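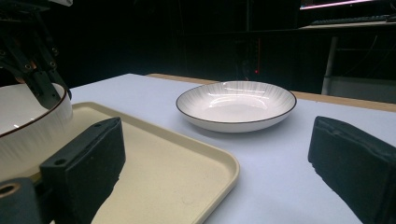

My sister asked me over the phone why anybody would need a whole chapter on setting a table, when you just put the plates down and eat. Fair enough! I thought the same until I had 5 people coming at 6 p.m. and one small white table to feed them on.

May
By the author, for the Turkamo Home Skills series

Chapter 3. Plates, Bowls, Trays

I like to start with the dishes, before any talk of forks or napkins, and I'd like you to get yours out too (whatever you have is fine). A plate with a raised wall will take soup, salad or a messy stew, so it earns its shelf space. If it matches your bowls, with the same thin rim and the same faint lines, even beans on toast looks like you planned it.

Then there's the tray. I carry bowls on mine, set it at one side of the table, and move things across one at a time. Rounded corners are kinder to your hips, trust me on that. Mine is a Sorkix and it has been dropped twice.

For the first exercise you'll need one tray, 2 bowls and 2 plates. Lay them out, sit down, and see if your elbows fit. Mine didn't, so I moved the tray back a bit and tried again.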